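About Us

Skonolar is the robotics club of Ormsby School in Zokisbridge. We started with eight pupils and one borrowed soldering iron. Today we are 14, from age 13 to 18, and everybody is welcome, also those who never held a screwdriver before.

The club is led by Darren Mellor, who teaches physics, and by Colin Tunstall, a retired toolmaker. They help when we are stuck, but the pupils decide what we build.

Our project this year is called Cluner. We want to teach a robot arm to tidy up small household things. For this we need many recordings of people doing the same job with hand-held grippers, so members practise at home as well as in the club room. Until March we collected 776 of them.

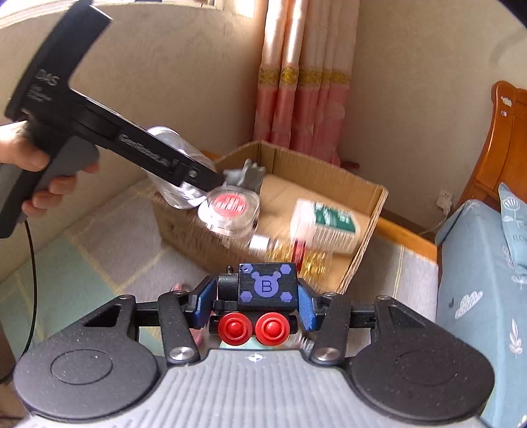 Recording needs patience – a good one is slow and calm, and we delete the others. New members usually begin with this work and choose later between programming and mechanics. We meet after lessons, at half past three, in the workshop behind the library.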